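Robot arms meet the desktop PC in Durkville

12 December 2024 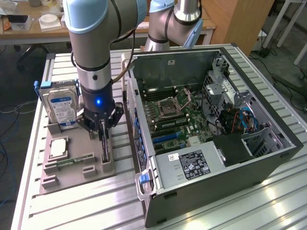
Mutano opened its Durkville workshop to visitors this week, and the thing it most wanted them to look at was a computer being put together by robot. The company has spent a good part of the year telling people that its arms will soon take over the fiddly end of PC assembly and repair. Thursday was the first time outsiders were let in to watch.

The job on show was small. A desktop tower lay on its side with the panel off, and next to it stood a tan tray holding the parts: memory modules, a processor and a hard drive, each in its own slot or recess. The arm takes a part from the tray and carries it over to the open case. A second arm is mounted behind the computer.

Mutano says the pair has been through 592 practice runs on this kind of machine and that 544 of them ended with every part in place. That sounds good until you think about who would be paying for the other 48. The company would not say how many of those left a damaged part behind, or whether the runs were all done on the same model of computer. It also had no figure for how long a person needs for the same work. Anyone who has pushed a memory stick into a slot will have a fair idea.

The tray deserves more attention than it got in the sales talk. Somebody has to fill it, with each part in the right place and facing the right way, before the arm can start. Mutano calls this "part staging" and leaves it out of its timings. Visitors who asked were told that a loading system is planned for February. There was no loading system to see.

Old computers were the other sore point. The flyer handed out at the door talks about repair shops and recycling centers, where machines come in bent, dusty and missing screws. Asked whether the arms could deal with that, staff said the work so far has been on clean units.

Fahmy, a refurbishing firm with a shop in Astwood, has agreed to a trial. It handles 317 desktops in a normal month and plans to send 16 of them through the Mutano setup. That's a careful number, and the firm was just as careful in what it said, calling the trial "a look" and noting that it has not ordered anything. Its own bench staff will check each computer afterward.

None of this makes the demonstration a bad one. Small connectors and tight slots are hard for machines, and a few years ago most companies would have kept a job like this behind closed doors. But the flyer promises "hands-free assembly," and there is still a good deal of hand work on either side of it.

Mutano has not given a price. A second open day is planned after the Astwood trial, and the company says the full results will be shared then.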